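Unit 2: Stone floors in public buildings
Handout for the course Building Materials and Their Care, Trirnness

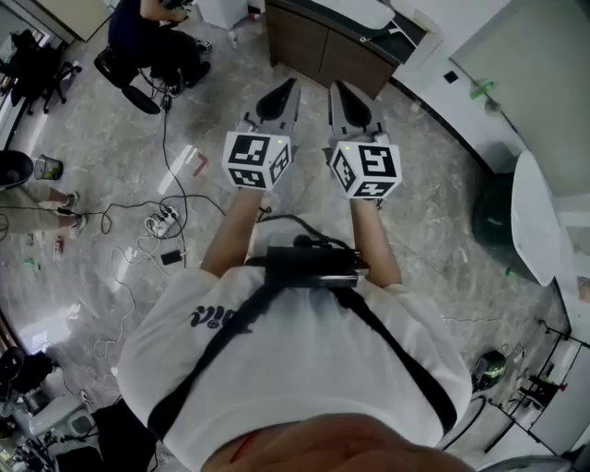 In the first unit we spoke about the stone while it is still in the quarry. Now we follow it into the building, and we look at what people's feet, water and cleaning do to it during many years.

Please keep in mind that the word "marble" is used in two ways. For a geologist, marble is a limestone which was changed by heat and pressure until its grains grew together. In the trade, almost every stone that takes a polish may be sold as marble, also many limestones which were never changed in this manner. When you read an old bill or a seller's list, ask first which meaning is used.

The veins

Veins come from other minerals that were in the limestone, for example clay or iron. Grey colour is often caused by a small part of carbon. A vein can be a weak line, so a careful layer looks at each slab from the back before he sets it. At the Karno quarry, slabs with long open veins are put aside and cut for skirting.

Wear

Calcite is a soft mineral, number three on the scale of Mohs. Sand is mostly quartz, number seven. From this you can understand why the first metres after a street door lose their polish earlier than the rest. In the Ullar reading hall the floor was laid 54 years ago. The polish is still good under the windows, but between the door and the desk it is gone. A mat of sufficient length is cheaper than any repair. It should allow several steps with each foot.

Acids

Vinegar, lemon juice and many bathroom cleaners dissolve calcite. The dull mark which stays is called an etch. It is not a stain and it can not be washed away, it has to be polished out. Please do not mix up these two words in your written work, as many did last January.

Cleaning

Use a neutral cleaner and little water. Sweep before you wash, otherwise the sand is pushed over the surface with the mop. Wax is a matter of dispute. My own opinion is that it should be avoided on a floor which has never had it, for it becomes yellow and then must be taken off with strong products.

Joints

In the Saber building the slabs lie with joints of 2 mm, filled with a lime mortar. Such narrow joints look fine but they need a very flat bed. If a slab sounds hollow when you knock on it, the mortar below has come loose at this place.

For the next meeting

Read pages 20 to 34 of the reader. Bring a short note on one stone floor that you walk on often: the colour, the kind of finish, the width of the joints, and where the wear is strongest. A simple drawing with pencil is enough.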